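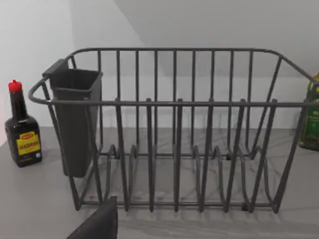

Jean Purves keeps her kitchen in a computer, and she has been looking after it for so long that she talks about it the way other people talk about an old house. It has a counter, a microwave, a dish rack and a good many bottles, and not one of them has ever existed outside the workstation under her desk at Larness. Her job, as she explained to me over a very large pot of tea, is to keep the simulated cell in good order, so that the arm that works in it has a fair chance of picking up what it is asked to pick up.

I had imagined that a make-believe kitchen would need no upkeep at all, and I told her so. She laughed for quite a while! "Oh, it goes wrong all the time," she said. "It just goes wrong very quietly."

Take the rack. A wire rack is a miserable thing to simulate, she told me, all thin rods and narrow gaps, and the software would much prefer to treat the whole business as one solid box. Do that, of course, and a gripper finger stops dead in midair where any fool can see an opening. So last October she went back and gave the rods their own little collision shapes, 755 of them by the time she had finished with the bends and the loops, and then spent 10 days finding the ones that overlapped. (She still has the notebook, and she read me a good deal of it.)

Then there is the morning round. Before she lets anyone run a job, Jean resets the counter and looks straight down at it with the arm out of view, checking that things are sitting where they ought to sit.

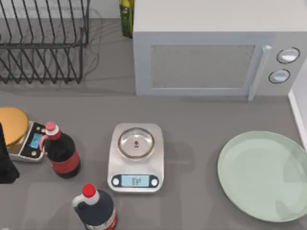
Bottles are her main worry. One that starts a hair too low, with its base sunk into the counter, will shoot up like a cork the moment the clock starts, and one that starts too high will drop and wobble. The scales have to be watched as well, with a bowl on one of them, and she likes to let everything settle for 25 steps before she trusts any of it. After that she brings the gripper back, opens and closes the fingers, and drives them slowly up to the rack and away again.

Her colleagues at the Favberg office send over new layouts most weeks, and the current one, which goes by the name of Buchanan, has had 545 resets so far. Jean writes down the bad ones by hand - what moved, which way it went, and what she changed to stop it. She was halfway through explaining friction to me when the tea ran out, and she got up to put the kettle on, a real one this time, with a lid that sticks.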